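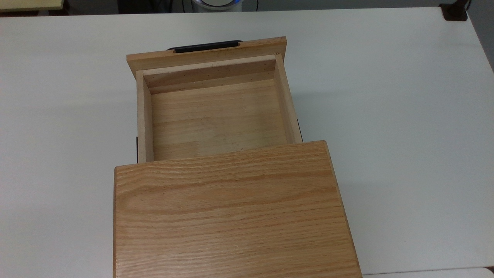
Jiahui Shi asked under the last thread why the arm has to learn a drawer at all, when a motor screwed to the back of the cabinet would open it for a tenth of the money.

Natália Beneš
Sun 3 October
Print | E-mail

Fair point, and for one drawer she's right. A motor, a bit of threaded rod and a switch would do it in an afternoon.

The arm isn't for one drawer though. My dad has bad hands and a kitchen full of drawers, none of them the same. If I put a motor on each one I'd be wiring his house until I retire. So the plan is still one arm on a short rail, and it has to cope with whatever handle it gets.

For anyone new: the arm is called Trito. It's built from cut aluminium plate and printed joints, on a bench at the Ó Gríofa workshop, where I've got two evenings a week. The controller board is a Trinda. The gripper is a Zinex kit I bought second-hand and have mostly rebuilt.

The test piece is a small oak cabinet with a single drawer and a black bar handle. It sits on the white table with the drawer facing the far side. The table is a good background for the vision code, which used to lose pale wood completely against the old plywood bench.

Grain is still a nuisance. The edge finder likes dark streaks in the oak top and will sometimes decide one of them is the front of the cabinet. I've told it to ignore any line that stops before it reaches both sides. It now gets this right most of the time, and when it gets it wrong it stops and waits, which I can live with.

The handle was harder. A bar pull seen from above is a thin dark shape over a white table, and at first the code took it for a shadow. I had the threshold set for the knob on the previous cabinet. Lowered it, then had to teach it that a real shadow doesn't have rounded ends.

Full travel on this drawer is 254 mm. I wrote 245 in the config in August and spent an entire evening blaming the slides for not opening all the way. Typing error. Please check your own numbers before you take a drawer to bits.

Someone wanted to know how hard it pulls. Not very. There's a spring in the wrist, and if the spring stretches past a mark the motors cut out. I set it so I can hold the drawer shut with one finger and the arm gives up. Dad will have his hands near this thing, so I'm not moving on that.

Closing is done by pushing with the back of the fingers, no grip. I tried closing with the handle held and it twisted the drawer in its runners every time the arm came in at a slight angle. Pushing on the middle of the front works. Pushing anywhere else doesn't, or not reliably.

Cycle test so far: 1,028 open and close cycles, logged by the board. Target is 3,000. I don't leave it running when I'm out of the room, so it goes up slowly.

Faults in the log, in case they're useful to anyone building something similar:

Missed the handle and closed on air. Comes up in low evening light. A desk lamp fixed most of it.

Drawer half open, arm thinks it's fully open. Caused by belt slip on the second joint. New tensioner on, not seen it again yet.

Board reset itself in the middle of a pull. Loose ground wire. Entirely my soldering.

The belt slip was the worst of them. The arm carried on as if nothing was wrong and then tried to reach into a drawer that wasn't there yet. I've added a check now. It looks for the floor of the drawer before going in, and if it can't see enough of it, it backs off.

That's also why the drawer is empty for now. A plain floor is easy to recognise. Once I put tea towels in, the check has nothing plain to look at and I'll need another way of doing it. Ideas welcome. I'd like to avoid putting stickers inside my dad's furniture.

Jiahui suggested measuring how far the front has moved and forgetting the floor. I think that's the better answer. The top edge of the front is a nice long straight strip and it stays in view for the whole pull. I'll try it on Tuesday if the bench is free.

Cost question, asked again. I've not kept every receipt. The Zinex kit was the biggest single buy, then the motors. The aluminium was offcuts. I'll post a parts list when I've stopped changing the parts.

Files: the bracket drawings are fine to use. The wrist drawings are wrong, please don't print them, the spring pocket is too shallow. I'll replace them this week.

Next jobs, in order. Finish the cycles. Move the emergency stop to the front of the bench, where I can reach it sitting down. Then borrow the heaviest drawer out of Dad's kitchen, the one with the pans, and see what the wrist spring makes of it.

He has asked whether it can do the cupboard under the sink as well. Doors swing and drawers don't, so that's a separate piece of work. I've said maybe.

Last updated: cycle figure corrected, wrist drawings note added
Print | E-mail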